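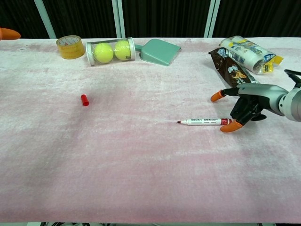

The right hand at the marker, pink table, Danzer workshop.

The Red Marker

Declan Entwistle had changed the orange rubber on the fingertips and he did not trust it yet.

The old rubber lay in his shirt pocket. It had become shiny, like the elbows of a jacket, and for a week Talia had been dropping things. First it was the tape, then the tube with the tennis balls, which rolled off the table and under the black curtain, and he had to go after it on his knees. The people at Fondska said on the telephone that he should change the rubber every 2,000 grasps. He had written this number on the wall at the first day, and then he had hung a calendar over it.

"Slowly," he said to the arm. He always spoke to it, but only when the door was closed.

The arm came down over the pink cloth and stopped beside the marker. The cable on its top made a loop, and he watched this loop more than the fingers. If it was too short, it would pull when the wrist turned. If it was too long, it would catch on something. His teacher in Idis, an old woman who repaired looms before she repaired robots, used to say that a machine is mostly its cables and the rest is decoration.

One finger went below the marker, near the end. Another stayed in the air above it. Then nothing happened.

He waited. On the screen the force of the lower finger was jumping between zero and a small number, although the finger was touching only cloth, or perhaps not even cloth. He pressed the stop button and the hand remained in its position, like a person who has forgotten a word.

"It is the new rubber," he said. "It sits too high."

He took the small key from its box and bent over the table. There was one screw under the rubber, and you had to fold the edge back with your nail to reach it. He turned it a quarter. He looked at the screen. Still jumping. He turned it a quarter back, so that he was where he had started, and he sat down.

It was October 14, 2026, and in November the hand had to be in another city, in front of people who would pay for it or not pay for it. He knew this, and he tried not to know it while he had a key in his hand. His wife said that he repaired like other people pray. He had never found out if she meant it kindly.

He ate half of a cheese roll. Then he did what he should have done first, and followed the wire of the sensor with his finger, from the tip along the joint and up to the wrist. At the wrist he found it. A thread of pink fluff, from the cloth, was sitting inside the connector. It was so thin that he lost it two times before the tweezers had it.

He held it against the lamp. All this week he had blamed the rubber.

"I am sorry," he said, and he was not sure to whom.

He cleaned the connector and closed it again, and then he made the zero for both hands, the left one too, although the left one had done nothing wrong. This took five minutes. During this time he thought about the cloth. It was he who had chosen it, because a soft table is kind to things which fall. Now he would have to brush it every morning, or buy another one, and he liked this one. It was the only thing in the workshop which had a color one could call friendly.

He pressed start. The number on the screen was zero, and it stayed zero like a good child.

The finger went below the marker. The other one came down from above, and the number began to climb, slowly, without jumping. The marker went up. It hung in the air with its red tip to the side, and it trembled a little, or maybe it was the table, or his own eyes.

"Now the cap," he said.

The cap was the difficult part. It was small, and it lay a little left of the middle, and he had never yet seen the hands do it. He pulled his chair closer. Somebody knocked at the door, and he lifted one hand to say wait, although the door was closed and they could not see it.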